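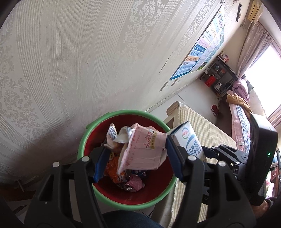 ## Commenting on a Land Use Application

Welcome back! By now you should have your Dridlow account set up, and you're ready to have your say on a project in the Town of Rirnmont. The steps are the same whether it's a neighbor's garage or the 204-lot Van Beek subdivision out on Kanska Road.

1. Sign in and choose **Open Applications** from the menu on the left.
2. Type the case number in the search box. You'll find it on the yellow notice mailed to nearby owners - for the Van Beek project it is 467. A street name works too, though you may get a longer list to pick through.
3. Open the **Documents** tab and take your time with the staff report and the site map. Large maps can take a minute to load, so please don't keep clicking!
4. Select **Add Comment** and write your thoughts in the box. Plain language is perfectly fine.
5. If you have letters or drawings to share, click **Attach**. You can add up to 2 files per comment.
6. Check the box next to your mailing address, then press **Submit**.

**Note:** Your confirmation goes to the email address on your account. If it hasn't shown up by the next morning, take a peek in your spam folder before you call the planning counter.

**Caution:** Comments become part of the public record, name and all, and can't be edited once they're sent. Leave out phone numbers and anything else you'd like to keep private.

Written comments on case 467 close at 5 p.m. on 19th July. The hearing itself is planned for November, and you're welcome to speak there even if you've already commented online.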